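Pilovex: a practice metronome that listens
Speaker notes, Anisa Wijaya
Slot is 40 minutes including questions. Aim to stop talking at 30.

Slide 1 – Title

Say name, say I play second clarinet in a community wind band and write audio software for a living. Pilovex is the app, Herum is the library underneath it. The talk is mostly about Herum, but the app is easier to explain, so start there.

Ask for a show of hands: who owns a metronome? Who used it this month? Wait for the hands to drop.

Slide 2 – The problem with a click

A click at a fixed tempo tells you where the beat is. It doesn't tell you where you were. Most amateur players believe they're with the click when they are ahead of it in the easy bars and behind it in the hard ones. A teacher hears this right away. At home there is no teacher, and the click keeps going whatever you do.

Play audio clip A (clarinet, eight bars, click on the left channel). Don't comment until it has finished. Then play it again with the drift graph on screen. The dip in bar five is where the fingering crosses the break.

Slide 3 – What the app does

You set a tempo and play. The phone listens, finds the start of each note, and compares it with the nearest beat or part of a beat. When you stop, it draws one line. Above the middle you were early, below the middle you were late. There is no score and no star rating. We had a score in the first version and people played simpler music to get a better number.

Say clearly: it does not check pitch. Someone always asks.

Slide 4 – Finding the start of a note

Slow down here. Half the room will be players, half programmers.

Piano and plucked strings are easy. There is a sharp jump in loudness and the note starts there. Clarinet, flute, voice and bowed strings are hard, because the sound grows over a stretch of time. Where did the note begin? When the air started, when the reed spoke, or when a listener would say they heard it?

Herum uses three measures and takes a vote:
Change in loudness
Change in the spread of frequencies
Change in pitch, for slurred notes where the loudness barely moves

Show the three curves stacked. Point out the slurred G to A, where the loudness curve is flat and only the pitch curve moves.

Slide 5 – Delay

Sound takes time to get through the phone. On the handsets we tested, the worst gap between playing a note and the software seeing it was 135 milliseconds. At a tempo of 70 that is enough to make a good player look sloppy, and at a fast tempo it can push the note closer to the wrong subdivision.

So the app calibrates. It plays six clicks through the speaker, listens for them with the microphone, and measures the round trip. Takes a few seconds. It has to be done again if you plug in headphones, and wireless headphones are a separate headache. Current advice in the help page is to use wired ones. I don't have a better answer today.

If anyone asks about splitting the round trip into input and output delay: we guess, using a table per handset. Details are in the handout. 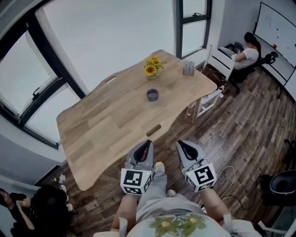 Sunflowers and a small glass cup on the table.

Slide 6 – Practice rooms are noisy

Most test recordings were made in kitchens and spare bedrooms. Things that set off the note detector in early builds: a dishwasher, a page turn, a foot tapping, a dog. Foot tapping was the worst of them. It falls close to the beat, so it looks like a very accurate player.

The fix was dull. We filter out the low end for instruments that don't go down there. For bass players that doesn't work, so the app asks them to put the phone on a stand and off the floor. It helps more than anything we did in code.

Play audio clip B. First with the tapping counted, then without.

Slide 7 – Labeling

To tune the detector we needed recordings where someone had marked the true start of each note. Roksolana Kushnir did the bulk of this. The set is called Danladi and has some 3,000 short phrases in it. She marked every phrase twice, with a gap of several weeks between passes, so we could see how far she disagreed with herself. On piano, hardly at all. On slow cello, quite a lot. We took that spread as the limit of what the software should claim to know, and the line on the graph gets thicker where the instrument is vague.

Give Roksolana the credit by name. She is in the third row if she made the train.

Slide 8 – Rubato and other rude questions

A player may mean to be late. The app can't know. In January we added a mode called Rurska where the click drops out for a set number of bars and comes back. You can stretch the phrase as you like, and the graph only shows whether you landed together when the click returned. Choir directors like this one. It was meant for jazz players, who mostly ignore it.

If short on time, skip the second example and go straight to the demo.

Slide 9 – Demo

Clarinet should be warm by now. Phone on the music stand, screen mirrored to the projector. Turn on airplane mode first.

Order:
Calibrate, in front of everyone
Scale in F at 70, played straight
The same scale, rushing on purpose
Four bars of the Rurska mode

If mirroring fails, the recorded version is on the last slide, after the contact page. Don't try to fix the cable for more than a minute.

Slide 10 – What is still wrong

Trills confuse it. Grace notes are sometimes counted as the main note, which makes the player look early. Two people in the same room can't use it yet. Drum rolls are hopeless. We have an idea for grace notes that involves reading the part from a file, but then the user has to have the file, and a lot of band music only exists as a worn photocopy.

Slide 11 – Contact and questions

Leave this up. Handouts are on the chair by the door. Repeat each question into the microphone before answering it, for the recording.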